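Tidying with a hand-held gripper: tips from three weeks with the Tevgate kit
February 8, 2018
Filed under: Living room, Tools on test

The Tevgate is a hand-held gripper with two jaws that open wide and close on whatever is between them. It is sold as a kit for people who want to try out robot picking jobs at home before they spend money on an arm. The kit I had on loan comes with one gripper, 4 spare finger pads, a hex key and a printed card. The price is 378 dollars with shipping. Bema sells a cheaper one with flat pads, which I have used for an afternoon and did not like as well.

I used the Tevgate for plain household pickup: wrappers, socks, soft toys, things that belong in the trash and things that don't. These are the notes I kept.

Before you start

Clear anything breakable off the table. The jaws are wider than you think when they are fully open, and the outside of the jaw will knock over a glass while you are watching the inside.

Check the pivot pins for play. Mine had a little on one side out of the box. A quarter turn with the hex key took care of it.

Wipe the pads with a damp cloth and let them dry. Dust makes them slip on plastic film. Don't use furniture polish anywhere near them.

If two people are working in one room, agree on who takes which side. Two grippers over one table get in each other's way.

Flat and thin things

A wrapper lying flat on a smooth tabletop is the hardest job in the living room. Open the jaws all the way, come in low, and close slowly across the narrow side. If you close along the length, the wrapper folds and slides out the front. A twisted end gives the pads something to hold, so go for that first.

Foil is easier than paper. Crumple flat paper by hand first if you have a lot of it.

Glare is a nuisance on a varnished table. Draw the curtain on the sunny side or wait an hour.

Soft things

Take a stuffed toy by the body. Ears, arms and ribbons bend, and the toy swings. Close until the pads press in a little on both sides and then stop. More squeeze does not help, and it can pull a seam on an old toy.

Hold the toy over the bin and lower it before you open. Dropping from high up works for socks, but a round toy will hit the rim and roll off under the sofa. 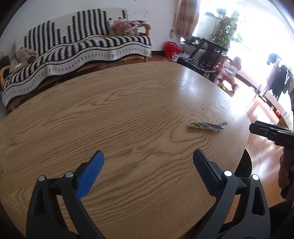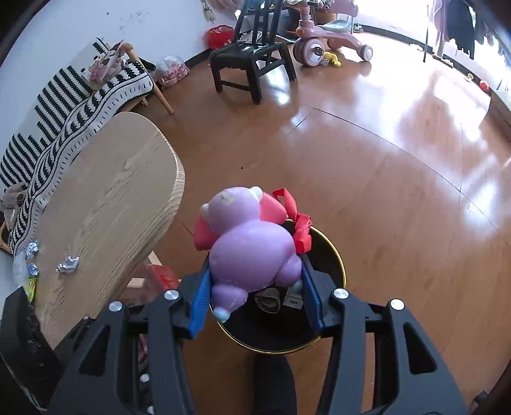

A round bin can be approached from any direction, and that saves a good deal of walking. A square one has to be faced more or less straight on. Keep toys and trash in separate bins. I mixed them the first week and spent an evening with my hand in the bottom of the bin.

Hacer Karabulut wrote in after the first set of notes went up, and she disagrees with me about speed. "You keep saying slow. I had the same kit for 13 days and slow was worse for wrappers, because the paper had time to shift. I close fast and lift right away. For toys, fine, slow. My bigger complaint is the handle. After 60 pickups in a row my wrist was sore and I had to switch hands, and the trigger is not as comfortable in the left." She also says to buy the extra pads at the same time as the kit, as the shipping on a small order costs nearly as much as the pads.

I tried it her way. Closing fast does work on a stiff wrapper. On thin film I still missed more than I got.

I agree about the wrist. Stop before it hurts, and stand close enough to keep your elbow bent.

Care and storage

Brush lint out of the linkages after every session. Wool covers and fleece blankets shed a lot, and the fluff winds around the pins.

Store it with the jaws slightly open and nothing resting on the pads. Mine hangs on a coat hook.

One small drop of light oil per joint in March should do until fall. Wipe off what runs out.

Is it worth the money

As a reaching tool, no. A plain grabber from the hardware store in Bellville picks up a sock just as well. If you want to learn which objects in your house a two-jaw gripper can manage, and which it can't, the kit is sturdy and the pads are good. The printed card is poor. I would ask for the longer manual when you order.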